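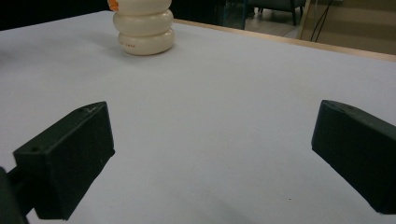

Dreso Reopens Rail Siding at Plirkport Elevator

February 1, 2019

Grain cars are moving again on the two-mile siding at Plirkport after Dreso, the short line that serves the town, finished replacing the worst of the track in January.

Crews put in 2,530 new ties and rebuilt the switch at the north end, where the siding meets the main line. The old switch had been under a speed restriction, and trains longer than 95 cars had to be split before they could be loaded.

Grewal, which runs the elevator, shipped its first full train over the new track last week. It was loaded with soybeans and went south to the interchange yard at Grilen.

"We were trucking beans past our own tracks," said Lejla Milošević, operations manager at the elevator. "On a busy day in the fall that was 210 trucks through town — and the county road showed it."

Milošević said the elevator will still take in grain by truck from area farms. Outbound loads will go by rail whenever cars are available.

Dreso and Grewal split the cost of the work. Neither company has released a total.

The crossing at the south end of the siding will be closed overnight for two nights later this month while new signal wiring is installed. Drivers should use the county road bridge. Scale hours at the elevator stay the same.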